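**Flollon workshop shows its kitchen arm, asks visitors to keep expectations low**

The Flollon shared workshop will open its doors in December for a first public look at Grutik, a robot arm that members have been building up for kitchen work. Visitors can watch it between 4 and 6 p.m. The workshop makes no promise that it will do anything useful while they are there.

"People have been told for years that a robot will make their breakfast," said Johanna Haslinger, who leads the build. "I would like to see one put away a spatula first. Ours has a gripper, a camera and a lot of cable, and I still make my own toast."
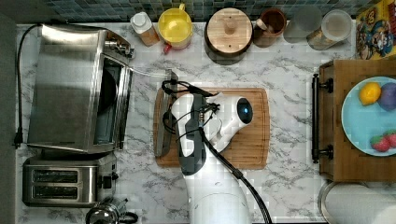
The group has spent $317 of its own money on the gripper and wiring – the arm itself was already at the workshop. Five members share the work. Their plan is to have Grutik pick up one item from a cutting board and set it down somewhere else on the counter, over and over, before anyone tries a second task.

Shanti Agarwal, who wrote most of the control code, is not convinced the second task will come soon. "A counter with a toaster and a row of jars on it is a hard place to move an arm around," she said. "Anyone who shows you a clean video should be asked how many tries it took."

Members will keep a written log of every attempt, failed ones included, and visitors may read it. The code is posted under the name Jamadska for other home builders – with no support offered.

Entry is free. Questions about the build can be left at the Flollon front desk.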